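4.3 Checking the jaw cradle and pairing the second unit

Do this check on every Dalau hand-held gripper at the start of a shift and after any change of jaw pads. Allow 10 minutes per pair.

1. Switch both grippers off and wait for the status light to go out.
2. Open the jaws fully. Wipe the padded notch with a dry, lint-free cloth. Do not use solvent on the pads.
3. Look into the slot below the notch. Remove any grit with the soft brush from the kit.
4. Check that the vents on the gripper body are clear. If dust is packed behind the slats, send the unit to the bench.

CAUTION: Do not blow compressed air into the vents. It drives dust into the drive board.

5. Switch on the first gripper, then the second.
6. Hold the second gripper out to the side with its marker facing the wide-angle camera of the first. Keep your fingers off the marker's edges.

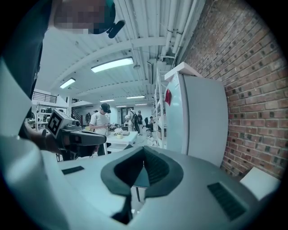

Figure 4-6. View from the first gripper: jaw cradle and vents at the bottom, second gripper with its square marker at left.

7. Check the live view. The V-shaped cradle must sit at the center of the lower half. If it is off to one side, loosen the two camera mount screws, turn the mount, and tighten again.
8. Start the pairing routine and hold both grippers still until 28 frames have been accepted.
9. Write the pair number and result in the log sheet.

NOTE: Ceiling lights in the view are acceptable. Glare on the marker is not. Turn the second gripper slightly if the routine reports error 784.

If pairing fails twice, replace the marker plate (section 7) and repeat from step 5. Units that still fail go to Orest Boiko with the log sheet attached. Do not swap grippers between pairs to get around a fault, as the stored offsets apply only to the pair they were taken from.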